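Cevulcombe shop staff learn what to do when trouble walks in

June 12, 2021

When Jaruwan Yensuk first offered to teach shopkeepers how to deal with threatening customers, back in April, she booked the small upstairs room at the Boonchu restaurant and put out eight chairs, and she says she rather expected to be packing most of them away again untouched. Every seat was taken, with people standing along the back wall (one of them still in his butcher's apron), and the restaurant has hardly had its upstairs room back since.

Ms Yensuk spent much of her working life in hospital security before setting up her own small training firm, Zuririne, and she has a gentle, unhurried way of talking about things most of us would prefer not to think about at all. Her evening course for people who work behind counters covers how to spot that a conversation is turning nasty, how to keep your voice level, where to stand, and when to stop worrying about the stock and simply leave by the back door.

"People come in thinking I'm going to teach them to wrestle," she said, laughing, over a pot of tea before the latest session. "I spend the first half hour telling them where their feet should be, and making them find their own fire exit. You'd be surprised how many have a stack of boxes in front of it."
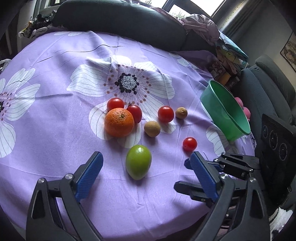 The course runs over five evenings, and the last of them is given over to practice, with members of the group taking turns to play the angry customer. That part is popular, and can get quite loud, so the diners downstairs are now warned in advance by a little card on each table.

It has also caught the eye of Trurus, the company that manages the covered arcade off the high street, which has agreed to put £2000 towards places for its tenants over the coming year. A further £1000 will go on personal alarms for staff who lock up alone, a thing the smaller shops in the arcade have been asking for since well before the course began.

Ms Yensuk is pleased, though she was keen to point out that alarms are only as good as the arrangements around them. Somebody has to hear the thing and know what they are meant to do next, and she would like neighbouring shops to agree that between themselves, over a cup of tea if need be, before a single alarm is handed out.

The next course is open to anyone who works with the public in Cevulcombe, part-timers and Saturday staff included, and arcade tenants can put their names down at the Trurus office. Everyone else should ask at the till in Boonchu, where there is a sign-up sheet and, more often than not, a pen.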